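4월 진행 상황 보고드립니다 (해안 전망길 안내 책자 사업)

지난번 보고서가 너무 딱딱하다고 하셔서 이번엔 그냥 편하게 쓸게요. 숫자는 뒤쪽에 몰아 두었으니 급하신 분은 거기부터 보셔도 됩니다.

우선 답사 이야기부터요. 전체 구간 17곳 가운데 북쪽 등대 언덕 쪽은 다 돌았고, 남쪽 포구 구간은 두 곳이 남았습니다. 원래 3월 안에 끝내려고 했는데 해무가 정말 지독했어요. 새벽 다섯 시 반에 올라가서 아홉 시까지 기다렸는데 바다가 한 뼘도 안 보인 날이 이틀이나 됩니다. 그래도 세 번째로 올라간 날에는 건너편 섬 셋이 줄줄이 보이고, 여객선이 그 사이를 빠져나가는데 와, 이건 꼭 첫 장에 넣어야겠다 싶었습니다!

등대 언덕 올라가는 길은 초안에 '쉬움'으로 적어 놨다가 '보통'으로 고쳤습니다. 주차장에서 첫 쉼터까지는 편한데 그다음 계단이 꽤 가팔라요. 저희 어머니 모시고 갔다가 중간에 두 번 앉았습니다. 대신 동쪽으로 돌아가는 포장길이 하나 있어서 유모차나 휠체어는 그쪽으로 안내하려고 합니다. 거리는 좀 늘어나지만 경치는 오히려 이쪽이 나아요. 방파제랑 시내 불빛이 한꺼번에 들어오거든요. 다만 가로등이 중간에 끊겨서 해 지고 나서는 권하지 않는다고 적어 두었습니다.

포구 쪽은 식당 정보가 골치입니다. 작년 자료에 있던 집 중에 네 곳이 문을 닫았거나 이름을 바꿨더라고요. 물회 잘하던 집은 골목 안쪽으로 옮겼고요 (맛은 그대로예요, 확인하고 왔습니다). 그래서 식당은 책자에 길게 싣지 말고 웹 페이지로 빼자는 쪽으로 마음이 기울었는데, 의견 주시면 좋겠습니다. 버스 시간표도 마찬가지고요. 여름 시간표가 따로 나온다니까 종이에 박아 버리면 금방 못 쓰게 될 것 같아요.

번역은 Emrys Ifans 씨가 영어판을 맡아 주고 있습니다. 열한 구간이 들어왔고 나머지는 제 원고가 늦어서 못 넘겼어요. 제 탓입니다. 지명 표기를 두고는 메일이 한참 오갔는데, 결국 표지판에 적힌 로마자를 그대로 따르고 괄호 안에 뜻을 풀어 주기로 했습니다. '용머리 바위' 같은 이름은 뜻을 알아야 재미있잖아요.

지도는 Jandex에서 2차 시안을 받았습니다. 1차보다 훨씬 좋아졌고 등고선 색도 눈에 덜 거슬립니다. 화장실 표시가 두 군데 빠져서 다시 보냈고, 전망대 방향 화살표도 하나가 거꾸로 되어 있어서 같이 고쳐 달라고 했어요. 웹 페이지는 Jotow가 만드는 중인데 휴대폰에서 지도를 확대하면 글자가 겹치는 문제가 아직 있습니다. 다음 달 초까지 잡겠다는 답을 받았습니다.

이제 숫자입니다.

인쇄 부수: 국문 3,000부, 영문 2,000부. 계획서 그대로입니다.
설문 응답: 1,920건. 터미널이랑 전망대 입구에서 받은 걸 합친 수예요.
답사 구간: 17곳 중 15곳 완료.
영문 번역: 17곳 중 11곳 접수.

설문에서는 '어디서 내려야 하는지 모르겠다'는 얘기가 제일 많았습니다. 저는 당연히 경치 사진을 더 달라고 하실 줄 알았거든요. 그래서 구간마다 맨 윗줄에 정류장 이름을 크게 넣기로 했습니다. 두 번째로 많은 건 그늘이 없다는 불만이었는데, 나무를 심어 드릴 수는 없으니 쉼터 위치라도 지도에 다 표시하겠습니다.

예산은 교통비가 조금 넘쳤어요. 안개 때문에 같은 곳을 여러 번 간 탓입니다. 인쇄비에서 견적이 낮게 나온 덕에 전체로는 아직 계획 안쪽이고, 항목 간 이동이 필요하면 신청서를 따로 올리겠습니다. 영수증은 정리하는 대로 보내 드릴게요.

다음 달에는 남은 포구 두 구간을 돌고, 국문 원고를 마감하고, 영문 여섯 구간을 넘기는 게 목표입니다. 표지 후보도 세 장으로 줄여서 보여 드리겠습니다. 식당 정보를 웹으로 빼는 건만 먼저 답을 주시면 지면 배치를 바로 시작할 수 있어요.
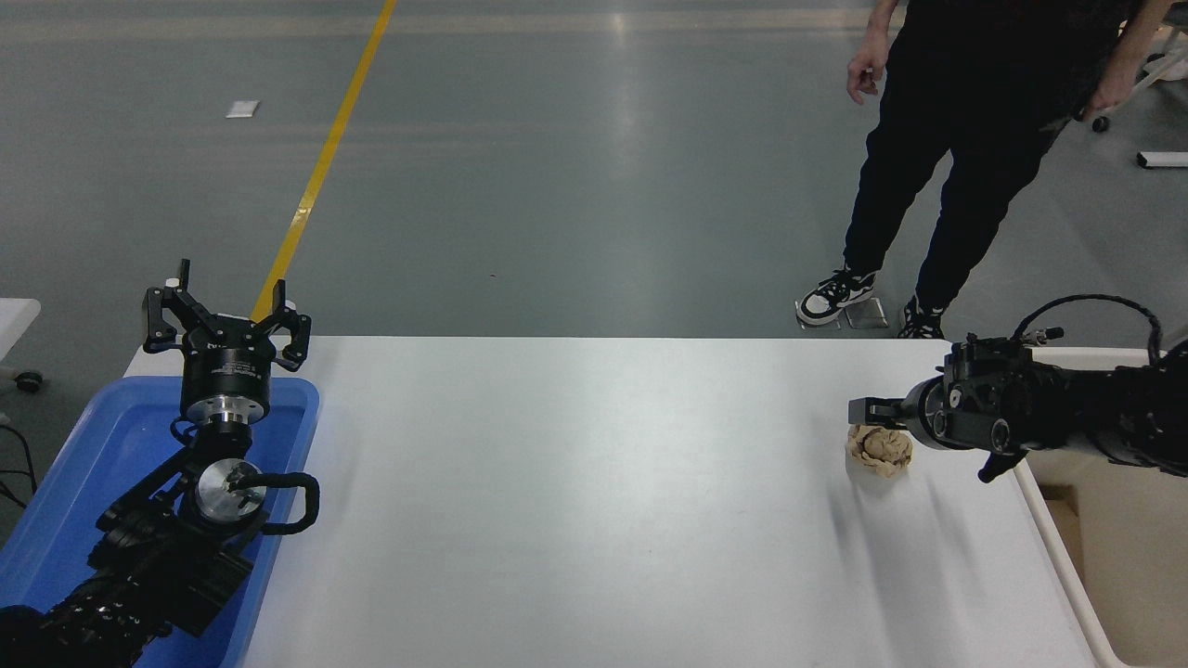 흰 작업대 양 끝의 검은 로봇 팔, 왼쪽은 파란 트레이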